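# Secondhand fleece, the April lot

Bogdan Witkowska sold me on the idea of buying our winter gear by the bale. I had my doubts then and I have most of them now. The listing from Birach promised "team-quality fleece, all colours, lightly loved." I've bought enough used clothing to know that "lightly loved" covers everything from never worn to chewed by a Labrador.

We paid $80 for bale 727, plus $14 to get it from the Holovko depot to my door. Bogdan calls that a bargain. I'd call it a fair price if you need a lot of fleece and aren't fussy about whose number you wear.

The lot sheet grades everything A or B. I couldn't find a written standard for either grade, and when I wrote to Birach they sent me the same lot sheet again. So I went by my own rules: check the hem, check the cuffs, hold the neck up to the window. Anything labelled Drisis I looked at twice - the last Drisis hoodie I owned pilled before I'd paid off the credit card. The Hunen pieces are supposed to be the good ones. I'll believe it after a season.

No price tags on this page and please don't ask me to hold anything. If you want a piece, come by after 4 p.m. and try it on like a normal person. Colour on a screen means very little, and I don't trust anybody's "fits like a medium," including mine.

## Reds 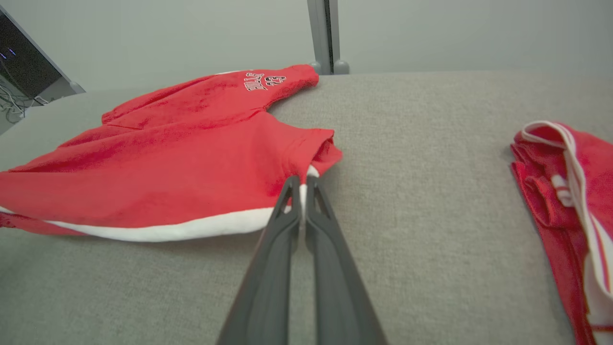

*Red fleece sweatshirt, white along the bottom edge, white outlined lettering and what looks like a 23. Creased across the middle.*

Bogdan has this one down as an A. I have it as a B until it's been through the wash, and that goes for every red in the bale. Reds run - wash them on their own, in cold, whatever the label says about colourfast dye.

Greys and navies to come, if I don't send them back first.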